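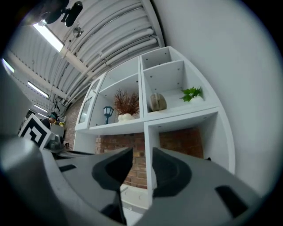 Missed the consultation survey for the new training units, can I still comment?

Posted in Training and Qualifications, Jun 13, 2025

I coordinate workplace training at Pralwood, a mid-sized warehousing firm. We put new staff through a certificate that is being rewritten. The draft units went up for comment and I found out from a supplier when the survey had already closed. It was open for 30 days and I never got an email, even though I signed up for the mailing list in December.

My main concern is the draft unit on supervising a small team. The old version let us assess people on the job over several shifts. The draft says the assessment has to cover 7 separate tasks and at least two of them must be seen by an assessor in person. We have one assessor for three sites. I don't have a problem with the content, it's the assessment conditions that will be hard for us.

Is there any way to get a comment in now? And does one employer writing in make any difference?

Medik

Yes, you can. The survey closing only means the form is closed. Find the contact address on the project page and send your comments as an attachment. Put the unit title and the draft version in the subject line so it goes to the right person. Late comments usually get logged separately and the writers look at them if they haven't finished the second draft.

What helps is being specific. "This will be hard for us" doesn't give them much to work with. Quote the sentence from the assessment conditions, say what it would mean at your sites, and then write out the wording you would accept. When I sent comments on a different set of units I did it as a table with three columns: the current words, the problem, the suggested words. Two of my changes were taken up. The others were turned down, but the feedback summary gave a reason for each.

Also check whether there is a validation round coming. Most projects have a second, shorter one after the first comments are worked through. It is often only for checking that the draft is correct, so a big change is harder to get in at that point. Send yours before then.

On the mailing list, look in your junk folder and then sign up again. Ours got dropped when the list moved to a new system.
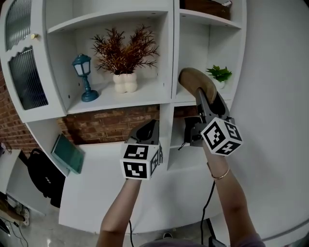 Reading time: 2 min

Briggs

one employer probably won't change much. get your industry association to put it in. we did that and it worked better

Hestumach

I agree with most of the first reply, but I would do both. Send your own comments and forward a copy to your association. If the same point comes in from several places it carries more weight, and they count who raised it in the summary report.

One thing to check before you write. Read the companion guide that goes with the draft, if there is one. In the last set I worked with, the unit said "observed by an assessor" and the guide explained that a workplace supervisor could gather evidence and the assessor could sign off on it later. That may solve your three-site problem without any change to the unit. If the guide doesn't say so, ask for it to be added. It is a smaller request than rewriting the conditions.

Your training provider should have an opinion on this too. Ours sent in 23 comments on one draft, and half of them were about assessment. Ask if they raised your unit and what they were told.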